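Search talks and slides Search

Two arms, one clock: timestamps, replay and the planner at Wirnstead
Speaker notes, Olaia Pastor, afternoon software track 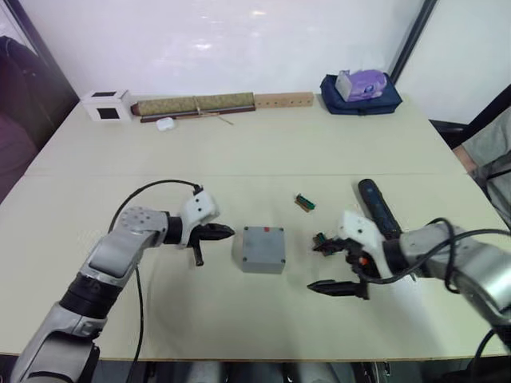
Slide 1. Start with the problem and leave the introduction for later. We had a bimanual setup where each arm was fine when run alone. Together they disagreed about when things happened. The planner would get a state with the left arm's joints from one moment and the right arm's joints from a slightly later one, and treat the pair as a single configuration. At low speed you don't notice. At handover speed the fingers arrive at a point the other arm has already left.

Credit here: Ramiro Quintana wrote the first version of the state server, Mieczysław Wieczorek the replay tool. Demetrio Gallardo did most of the planner changes. Mistakes in the slides are mine.

Slide 2. Block diagram. Go left to right, slowly, people in the back can't read the small labels.

Three processes matter. The arm drivers, one per arm, each with its own loop. The perception process, which takes the head camera and publishes object poses. The planner, which reads from both and writes trajectories back to the drivers. Everything else on the diagram is logging or operator interface and can be ignored until slide 9.

Say clearly that the drivers do not talk to each other. This was a decision from the Valcárcel prototype and we kept it. All coordination goes through the planner.

Slide 3. Where the time comes from.

Original design: each message was stamped on receipt by the state server. Receipt time includes transport, scheduling, and whatever the garbage collector felt like doing in the Python bridge. The camera had it worst. An image was stamped when decoding finished, so a busy CPU made the world look newer than it was.

What we do now: stamp at the source, in the driver, before the message is queued. The camera stamp is start of exposure plus half the exposure time. The state server never writes a stamp. If a message comes in without one, it is dropped and a counter goes up.

Somebody will ask about hardware sync. Answer: we don't have a trigger line to the arms, only software clocks on one host. If your drivers live on separate machines you need to solve clock sync first and nothing in this talk helps.

Slide 4. The state query. Put the function signature on screen and leave it there.

 state_at(t, frames, max_gap) -> State | Gap

The planner used to ask for "latest". There is no "latest" call any more. You ask for a time, and the server interpolates joint positions for each arm to that time. If the samples on either side of t are further apart than max_gap, you get a Gap object, and you have to handle it. The type checker complains if you don't.

Default max_gap is 20 ms for joints. Object poses are not interpolated at all. You get the last pose estimated from an image exposed before t, along with its age, and the caller decides if that is acceptable.

Removing "latest" broke a lot of code. That was the most useful part of the exercise. Every broken call site was a place where somebody had assumed a time without writing it down.

(Pause for questions if the room looks lost. Otherwise go on.)

Slide 5. Perception.

The objects we work with are small and most of them are bad targets. Circuit boards are thin, so depth is close to useless and the outline does most of the work. Cables are worse. We segment them and mark the area as a keep-out volume with a height, and we do not try to estimate a cable's shape for grasping.

The arms' own cables also show up. Aurelio Collado's self-filter renders both arms from the interpolated joint state and masks them out of the image. A cable draped along an arm is not in the model, so the mask is dilated near the wrist and the forearm. Dilate too much and you hide the part you're about to pick up. We settled on 6 pixels at the gripper and a larger value further up the arm, set per link in the config file.

Note that the self-filter depends on slide 4. With receipt stamps the rendered arm trailed the real one and left a strip of unmasked gripper on one side. Perception reported this strip as an object. The planner then avoided it, which meant avoiding its own hand. We spent far too long tuning the detector before Aurelio overlaid the mask on the raw image.

Slide 6. Planning for two arms.

Two options. Plan in the joint space of both arms together, or plan each arm and then coordinate in time. We do the second for free motion and the first for handover.

For free motion, each arm gets a path without timing. The paths go through a coordination step that builds a grid: progress of the left arm on one axis, progress of the right on the other, cells marked where the arms would collide. A route through the grid from corner to corner gives the timing. It's an old method. It runs fast enough that we recompute it when either path changes.

Walk through the grid on the slide. The dark blob in the middle is both grippers over the same part of the table. The route goes under it, so the left arm waits. Going over it would make the right arm wait. The cost function prefers the arm with the shorter remaining path to go first, and this is a plain heuristic with a constant in front that Demetrio picked by hand.

For handover both arms are moving relative to each other and the grid gives nothing useful, so we switch to the combined space and accept the longer planning time. The switch is explicit in the task description. We tried choosing automatically and removed it, as the logs became very hard to read.

Slide 7. Fingers near the table.

Short slide. A flat board has to be approached with the finger tips close to the surface. The collision checker in its default setting refuses every such approach. People then turn off the table collision, and later forget to turn it back on.

Our rule: table collision is never disabled. A grasp may request a reduced margin for named links (finger tips only) over a bounded interval of the trajectory. The margin is stored with the trajectory, shows in the viewer as an orange band, and is checked again by the driver. If the driver's copy of the margin differs from the planner's, the trajectory is rejected.

The table model is a single plane fit. If your table is made of more than one panel, check the height on each side of the seam before trusting a single plane. Ours is checked at startup by the calibration script, and the script fails if the residual is over the limit.

Slide 8. Control, briefly.

Joint position control in free motion. Within the reduced-margin interval the controller lowers stiffness along the table normal. The transition is ramped. A step in stiffness gives a visible twitch and a spike in the torque estimate, and the spike used to trip our contact detector.

Don't get drawn into gains here. Point people to the appendix.

Slide 9. Replay. This is the part most people came for, so leave enough time.

The log is append-only, one file per process, source stamps only. Vorketti is the replay tool. It reads the files, merges them on stamp, and runs the planner against them with a simulated clock. Given the same log and the same commit, the planner must produce the same trajectories bit for bit. Where it didn't, the causes were:

- iteration over a set in the grasp ranking
- a random seed taken from wall time
- a thread pool that returned candidates in order of completion
- one call to the system clock inside a timeout, three libraries down

The last took Mieczysław most of December.

Current regression set is 147 recorded sessions holding 3547 planning requests. Every merge request runs all of them. A changed trajectory is not a failure in itself. The tool lists the requests whose output changed, sorted by largest joint difference, and the author has to look at them and sign off in the merge request.

Show the diff viewer now. If the network is down use the recording in the Jinden folder, second file, skip the first half minute.

Slide 10. What replay can't do.

It is open loop. If the new planner would have moved the arm somewhere else, the camera images in the log don't change to match. We stop comparing a session at the first trajectory that differs by more than a threshold, and label the rest "diverged". A big refactor can leave most of a session in that state, and then you need time on the hardware. A simulator would fill part of this gap. Ours models rigid parts passably and cables hardly at all.

Slide 11. Still open.

Gap handling. The planner currently stops both arms on any Gap. For a missing object pose this is too strict, and stopping one arm should be enough when the other is in free motion. Ramiro has a branch.

Keep-out volumes for cables only grow. Once an area is marked it stays marked until the operator clears it, and over a long session the reachable table shrinks. We want a decay, but decay based on "not seen lately" is wrong when an arm is blocking the view. It needs the visibility mask from the self-filter, and the interface for that is not written.

Log size. No plan yet apart from bigger disks.

Backup slides: stiffness ramp, margin file format, calibration residuals, list of driver error codes.

Contact: Wirnstead Software Group, Motion and Perception | © Wirnstead | Back to top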